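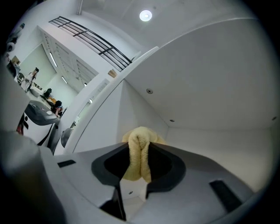
My first comedy recording, from seat 3

Fri 22 June

I have watched sketch shows on television since I was a teenager, and most of my English comes from them. Until last week I had never sat in the audience of one. Now I did, and I want to write it down before I forget the small things.

The show is called Gernen. It is a half-hour of sketches, and they record it in an old theater on Lesano Street. The tickets are free, but you must apply many weeks before. I applied in January and heard nothing, so I thought it was lost. Then came an email with the word "standby" in it. I had to look up what this means for a theater. It means you stand in a line and hope.

I stood for three hours. The man in front of me had a folding chair and a whole roast chicken, so he knew the system. At 15 minutes before the start they let in nearly 30 of us, and I got a place in the second row, at the side, behind a camera operator with a very wide back.

On television the sketches follow one after the other and you feel no waiting. In the room there is a lot of waiting. Between two sketches the crew pushes a kitchen away and brings a dentist's office, and during this time a warm-up comedian talks to the people. His name was Senan Breathnach, and for me he was the best part of the evening. He asked a woman what her job is, she said "tax", and he made ten minutes from it. None of this will be on television. I find that a little sad.

The sketch I liked most was with Man-sik Wang, who plays a wedding singer who knows only the second verse of every song. In the first take he forgot the second verse also. The whole room was laughing and he had to turn to the wall. They did it again and it went perfectly, but the laugh was smaller - we knew already where it was going. I am curious which one they will use.

The political sketch at the end did not work so well for me. Two senators in an elevator, and the joke was that they are senators. Maybe I missed some references. My neighbor was not laughing either, and he was from here.

One thing I did not expect is how loud 800 people are. At home I laugh mostly through my nose. In the theater I heard myself laugh at a line I did not even understand, only because the balcony started.

The episode comes on Plorora next month. My friend Yoo wants to watch it together and look for my head. I told her to look left of the camera operator.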